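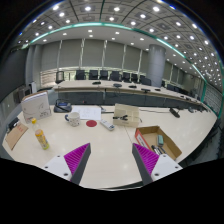

Yogesh Dwivedi
Household editor and club player

Every February somebody swears by a new trick for cleaning a chess set. I doubt most of them. Olive oil on wooden pieces looks lovely for a day, then picks up dust. Vinegar? I'd keep it off any varnish. A barely damp cotton cloth, then a dry one, has done my Riltcombe set no harm in 3 seasons.

Loose felts are another matter. Skip the super glue - it soaks through and goes hard. Use a thin smear of white craft glue and leave the piece upright overnight.

As for the $2 "board reviver" wipes, I tried them on a vinyl board. Dish soap did the same job.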